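Floarea Iordache has been mending other people's linen for most of her adult life, and she still gets a bit giddy about a good tablecloth

42 shares
6 comments

The first thing Floarea Iordache does when I arrive at Prandisora, her mending studio above a bike shop, is hand me a napkin and tell me to fold it. I make a neat little square. She takes it back, opens it out and folds it again in thirds, so the monogram lands in the middle.

"Your grandmother would have smacked you," she says, delighted.

Iordache repairs household linen. She'll do the odd shirt collar if you ask nicely, but what she loves is sheets, tea towels, pillowslips and above all tablecloths, the bigger the better. Last year 300 pieces went through the studio, from a christening cloth with moth damage to a set of pub tea towels whose owner wanted every one of them saved.

She learned to darn as a girl, from an aunt who took in sewing, and didn't think much of it until she was working at Flemivholm, a guesthouse up the coast that has since closed. The linen cupboard there was enormous, and half of it was headed for the rag bin.

"I opened the door and there were 200 sheets in there, real linen, some of them older than the building," she says. "The manager said they were finished. I said give me the winter. I had them back on the beds by November, and I'd sleep in one tonight if I could get hold of it!"

What makes old linen so good, I ask, and that's the next twenty minutes gone. She talks about flax the way other people talk about footy. The fibre is long, she explains, and it softens with washing without going limp, so a cloth that felt like cardboard when it was new can be gorgeous a few decades on. She pulls down a tea towel, then another, then a bolster case, and makes me feel the difference between the hem and the middle of each. (I can feel it. I'm thrilled that I can feel it.)

"People ring me up and apologise," she says. "They say, 'It's only an old sheet.' Only! Somebody grew that. Somebody spun it and wove it, and somebody hemmed it by hand at night with bad light. You can see where she got tired, the stitches get longer."

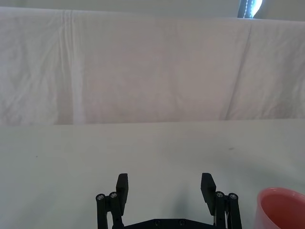 Her views on ironing are firm. Linen should be ironed damp, on the wrong side first, and if you've let it dry out completely you may as well wet it again and have a cup of tea. She doesn't mind creases in everyday cloths and thinks a table set for family looks friendlier with a few. Starch is for restaurants. Bleach makes her go quiet for a moment.

"Sunshine," she says finally. "Lay it on the grass in the morning, a bit wet, and leave it alone. My aunt did it, and her mother did it. Yellow marks, tea, even some rust if you use lemon — but test a corner, please test a corner."

The other half of Prandisora is the Thursday-night crowd's old favourite turned standing fixture, the open mending table, which now runs on the first evening of each month and is full well before the kettle boils. One of the regulars is Narayanan Annamalai, a retired surveyor who came in with a torn cloth from his mother's house and stayed to learn how to fix it himself.

"I thought I'd drop it off and collect it," he tells me. "Floarea gave me a needle. I was very annoyed for an hour, and then I missed my bus because I didn't want to stop."

He's since moved on to drawn-thread work, the fiddly business of pulling threads out of the weave and stitching the remaining ones into patterns. His current border has taken him 30 evenings and is only halfway along one side. He shows me the back of it before the front, which Iordache tells me is the sign of a proper convert.

Annamalai buys his thread from Chowdary, a haberdashery two suburbs over that still sells it off the reel, and he's become the person who does the run for everybody else. He keeps the orders in the same sort of field book he used at work, ruled columns and all.

There's a bigger project on the go as well. Iordache is putting together a record of mends, with a sample and a few lines of family history for each, and she's hoping to reach 1,000 before it goes on show at the old hall in Drirkura. People have been sending in snippets with letters pinned to them. One came wrapped around a jar of quince jelly.

"The jelly was outstanding," she says. "The darn was terrible, and I love it. He'd used fishing line! It held for years."

I ask what a beginner should start on, and she doesn't hesitate: a tea towel, something with a small hole, and a thread a shade lighter than you think you need. Don't pull it tight. Run your stitches well out past the hole, into cloth that's still strong, and leave a tiny loop at each turn so it can shrink in the wash without puckering.

Then she looks down at my sleeve, where the cuff has been fraying since last winter, and reaches for her glasses.

"Take that off," she says. "You've got time for a cuppa, haven't you?"

6 comments
Share this story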